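Josteddale laundry firm to buy hand-held grippers before it chooses a folding robot

28 Oct 2019

A textile care company in Josteddale has decided to spend its first automation money on hand-held gripper tools, and to leave the purchase of a robot arm for a later budget.

Nordin, which washes and repairs clothing for hotels, care homes and private customers, approved the plan in September. It will buy 38 gripper tools from the supplier Ivitz, together with a service agreement and spare finger pads. A decision about the arms themselves is expected only after the company has collected enough recordings of people folding and handling real garments.

"We had two offers for a complete folding cell on the table," said Tsung-han Leung, who is responsible for equipment planning at Nordin. "Both were good for towels and sheets. When we asked about knitwear, the answers became much shorter."

Knitwear is a small part of the volume at the plant but a large part of the working time. According to the planning paper, the company handled 2,231 sweaters and cardigans in the last business year, and almost all of them were folded by hand. Thick cable patterns, buttons and long sleeves make each piece behave a little differently on the table.

Cost moved into stages

The original proposal put all the equipment into one purchase. Under the new plan the spending is divided into five stages, and the company can stop after any of them. Stage one covers the grippers and the training of staff. Stage two is storage and preparation of the recordings. The arms, the safety fencing and the changes to the floor come after that.

Leung said the division was not popular with everyone at first, as a single order would have given a better discount. He believes the lower risk is worth the difference.

"If we buy an arm now, we must also buy the fingers that the seller recommends today," he said. "I would like to know first which fingers our people need – and how wide they must open for a folded sweater."

The plan also contains a line for replacement parts, which was missing from the earlier version. Finger pads are listed as a wear item, and the pivot pins of the linkages will be inspected at every service. Vikas Sachdeva of the consulting office Gretov, which prepared the calculation, said that buyers often forget such small items.

"People compare the price of the tool and then they are surprised by the second year," Sachdeva said. "Pads, cables, a place to put the tools at night. It is not expensive, but it must be written somewhere."

He also advised the company to plan work on ordinary beds and not only on flat tables. Part of Nordin's business is a home service, where garments are folded at the customer's address, on patterned and soft surfaces.
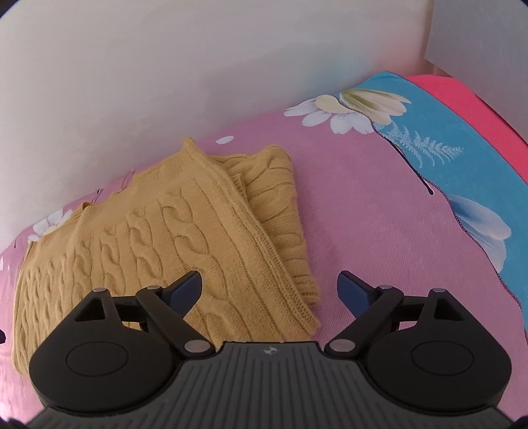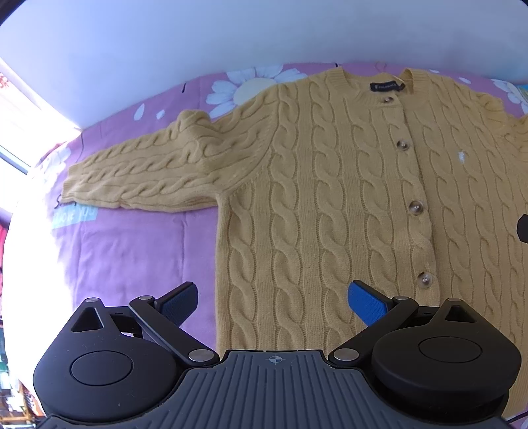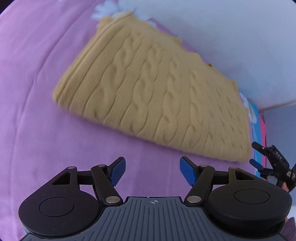 Mustard-yellow cable knit on a printed bed sheet, with the blue-padded jaws of a hand-held gripper open.

What happens next

Delivery of the grippers will be made in two parts. The first part goes to the home service team and the second to the main plant, where 98 employees work in washing, pressing and repair. Every employee who wishes to use the tools will receive a half day of instruction during paid hours.

Nordin has promised its staff that no positions will be removed during the first two stages. What follows after them is still open, and the employee representatives have asked to see the results before money for the arms is released.

Leung said that he will present a revised budget when stage two is complete. Ivitz and one other supplier have been told that they may send new offers at that time, and both will be asked to include a price for knitwear as a separate line.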